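Grolto, month three: labels and pallets

I moved the sauce line from Lavbridge to a contract packer, Romico, in January. Notes on what changed, mostly for my own records.

Minimum order went from 300 jars to 400. Unit price dropped, but storage is now billed per pallet position, so the saving is smaller than the quote suggested. Lead time is 3 weeks from approved artwork. Artwork approval is where the time goes – Manríquez prints the labels and will not start a plate until every language panel is signed off.

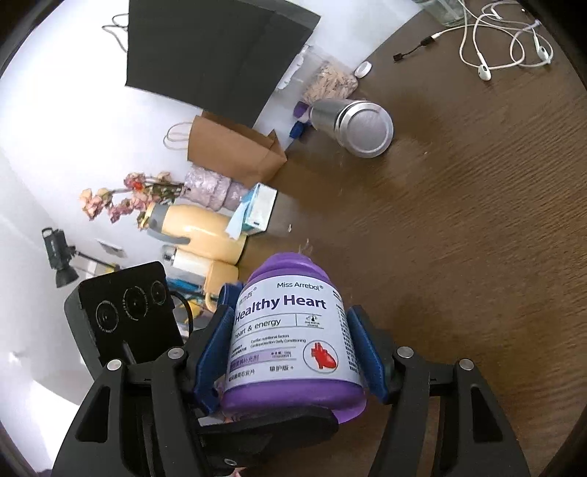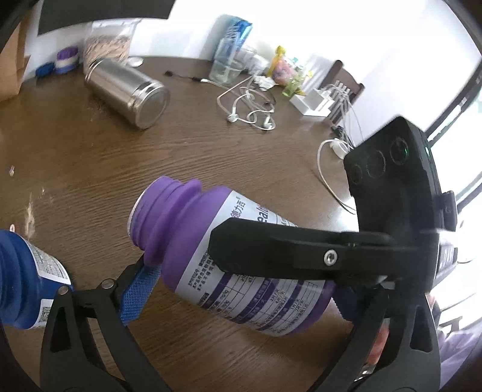
Export labels are the open item. The importer wants both languages on the one wrap, with no over-stickering. My jar is short and the text does not shrink well below the legal type size. A wide wrap label helps. The purple supplement bottle has English and Chinese on the same white label, with the product title set large and the dosage text kept small, and I have copied that split for the draft. Ingredients and storage go in the small block, name and flavor in the large one.

Freight is still quoted two ways, by pallet and by weight. The pallet rate wins on a full load only. I have asked for 2 more quotes, both with customs paperwork included, and will post the table when they come in.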